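Skultier Two-Arm Tabletop Set: Data Card

Version 4. Maintained by the Olvera manipulation group. Contact for corrections: Kirstin Niven.

Summary

The Skultier set is a collection of 1,357 teleoperated episodes recorded on a two-arm tabletop station. It was gathered to support the training and testing of policies that learn from demonstration, with particular attention to picking and placing small items among unrelated objects. Each episode consists of video, joint positions for both arms, gripper opening and a short written instruction in English.

Collection

Recording began in November at the Stomance site. Operators worked from a list of 22 task instructions prepared by Morag MacAulay and Roald Isaksson. Before each episode the operator laid out the objects by hand and read the instruction aloud. Layouts were left to the operator's judgement — no template was used — and they differ considerably in how crowded the floor of the station is.
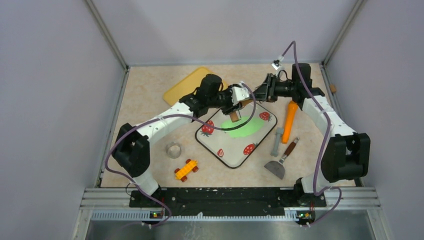

Two-arm station, fixed view. The left gripper holds a small block over the strawberry tray.

Objects were drawn from a shared pool of household items and toys, such as a yellow cutting board, a spatula scraper and a toy car made of interlocking bricks. Items not named in the instruction are treated as distractors and carry no label. Users who require object positions will need to annotate them separately.

Review

Évery episode was checked once by Evander Pollock or Jérémie Boyer. Episodes with missing joint data were removed. Failed attempts were kept and are marked "incomplete" in the episode table; users training on successful demonstrations only should filter on this field.

Splits

The held-out portion contains 486 episodes. The remainder is intended for training. Episodes recorded in the same sitting are always placed in the same portion.

Known limitations

All instructions are in English and were written by two people, so the range of wording is narrow. Contact forces were not recorded. The fixed view does not show the underside of a held object, and small items may be hidden by an arm for part of an episode.

Related material

Conversion scripts are kept in the Pakeo repository, together with the episode table and the full list of instructions.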